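Leave the table alone

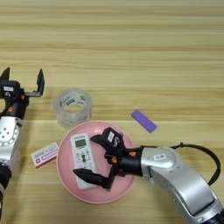
Every few months somebody publishes another set of rules about clear surfaces. The latest to reach me came from a friend who had paid 87 pounds for a weekend course on putting a home in order. Rule one was that a table should hold nothing when it isn't being used for a meal. She has followed it since Monday and has lost her scissors, a phone charger and a letter from the dentist.

I think the rule is wrong, and I think most people who have tried to live by it know that.

A table is where things wait. The parcel tape is out because there is a parcel to send. If I put it back in the cupboard under the stairs I will forget the parcel, and the jumper I meant to return to Girko will miss its date, as the last one did. That cost me 50 pounds, and the cupboard was very tidy at the time.

The usual answer is that everything must have a home. Fine, but the people who say this always mean a drawer. I grew up in a house with eleven kitchen drawers and we opened all of them every time we wanted string. A drawer hides a thing from the person who owns it. A table doesn't.

What I would defend is the plate. A remote control sitting in a plate on the table is easy to find. Put it on the arm of the sofa and by evening it is under the cushions. A plate has a rim, it can be picked up in one hand when the food is ready, and it can go back down afterwards with everything still in it. Shops now sell trays for this. Gikura has one with felt on the bottom. I have no quarrel with felt, but most of us already own a plate that doesn't match the others.

My neighbour Deividas Jõgi disagrees with me on all of this. He lives in the upper flat on Drernska and clears his table every night before bed, down to the salt. He says he can't think with things in front of him. I believe him, and if it suits him he should carry on. He also has a spare room with the door kept shut, and I have seen inside it.

There is a limit, of course. A table you can't eat at has stopped being a table, and I have been in that position too, one winter when I ate standing up for weeks. My own test is whether I can make room for two dinners in the time it takes the kettle to boil. A few things pass that test easily. A hundred would not, and at that point I would agree with the course.

Short of that, I would leave the tape where it is until the parcel has gone. Then put it away, or don't. There will be a birthday before long and you will want it again.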